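Guides > Bathroom > Floors and Tubs > Cleaning around a freestanding tub

Print this page | E-mail this page

6/25/20
By Dagný Hviid

How to clean the floor around a freestanding bathtub

A freestanding tub is nice to look at, but it gives you a floor that goes all the way around, and a back side that is easy to forget. I have cleaned such tubs for 7 years, first in guest houses and now in private homes, and I want to share the order of work which I have found best.

What you need

A floor brush with a long handle. A bottle of mild cleaner for glazed tiles. Two soft cloths, one for the tub and one for the floor, in different colors so you do not mix them. A bucket, and a dry towel for the end. I use the neutral cleaner from Tirnik, but any cleaner without acid will do. Acid eats the grout slowly, and you will see the damage only after one or two years.

Step 1. Clear the floor

Pick up everything that is small and loose, also what has rolled under the tub edge. Look especially for cables. If there is a power strip on the floor, unplug it at the wall and carry it out of the room before you open any bottle. Please do not only push it to the side. Water travels along the grout lines much farther than one thinks.

Step 2. Sweep dry first

Sweep with the dry brush before you use water. Hair and dust become a gray paste when they are wet, and this paste goes directly into the grout. Start behind the tub and pull toward yourself. With a long handle you can reach the back from both ends, so you do not have to lie down on your stomach.
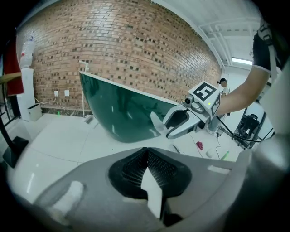
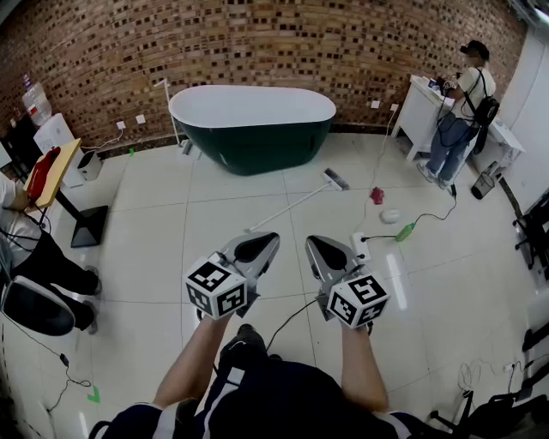

Brick wall, and in the second photo also the dark green tub, the white tiles and the floor brush.

Step 3. Wash the outside of the tub

Do the tub before the floor, because the drops will fall down anyway. Put a little cleaner on the cloth – never directly on the tub – and wipe from the upper edge downward in long strokes. A dark glossy shell shows every circle you make. Rinse the cloth often, wipe once more with clean water, and dry it immediately with the towel. If you let it dry alone, you get lime spots, and then you can begin again.

Step 4. Brush the tiles

Mix the cleaner as it says on the label. Wet only a small area at one time and brush along the grout lines first, then across. Let the cleaner stay for 3 minutes, brush again lightly, and take up the water with the floor cloth. Change the water when it looks gray.

Step 5. Be careful at the brick

Brick drinks water. If your wall has bricks with a pattern of deep holes, as mine at home, do not splash it. I vacuum the holes with the soft nozzle and wipe the lowest row with a cloth that is almost dry. My colleague Mikkel Ketilsson uses a paint brush for the holes, and it works well also, but it takes him the whole morning.

Step 6. Dry everything

Walk once around the tub with the dry towel under your foot. Open the door or the window and wait until the grout has its light color back. Only then bring back the lamp, the small things and the power strip.

How often? In a house with two persons I do the dry sweeping every week and the wet washing every second week. The wall I do only once in a year, usually in April.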